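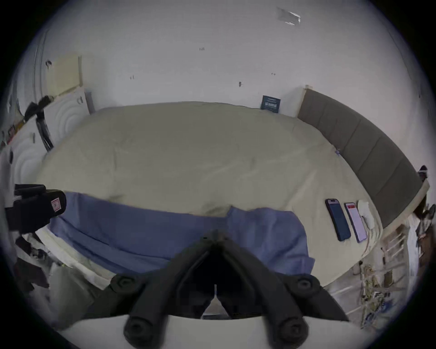
Issue 12

# Werik hand-held gripper: finger pivot notice and replacement kit

**Applies to:** Werik two-finger hand-held grippers sold by Guvetti before February 25, 2018
**Kit:** Werik pivot kit 43
**Status:** stop use until checked

The finger pivots on some Werik grippers can work loose during household jobs such as picking up clothing and bedding. When this happens, one finger lags behind the other and the grip closes off center. In the worst case reported to us, at the Bundcombe workshop, a pivot screw backed out completely and the finger swung free. It struck the operator's knuckles. The injury was minor, but the tool should not be used with a loose finger.

The fault comes from a batch of screws supplied without thread lock. Soft fabric makes it worse. A shirt or sheet pulls the fingers sideways as it bunches up, and the screw turns a little with each lift.

## Check your gripper

1. Set the tool down and let go of the trigger.
2. Hold each finger near the tip and push it from side to side. Any click or visible play is a fail.
3. Close the fingers slowly. They should meet at the center line.
4. Look for black dust at the pivots.

If the gripper fails any step, tag it and order the kit. Do not tighten the old screws and carry on. Two users did this and the play came back within 20 cycles.

## What is in the kit

- Pivot screws with thread lock applied
- Bushings and washers
- Hex key
- Printed instructions

Fitting takes 12 minutes per gripper. Leave it overnight before use, then run 70 open and close cycles with nothing in the fingers and repeat the check.

## Ordering

The kit is free for affected grippers. Order from Guvetti or through Dufour, and give the serial number from the underside of the handle. Later grippers already have the new screws. Grippers with a bent finger should be sent back whole, with the old screws in a bag.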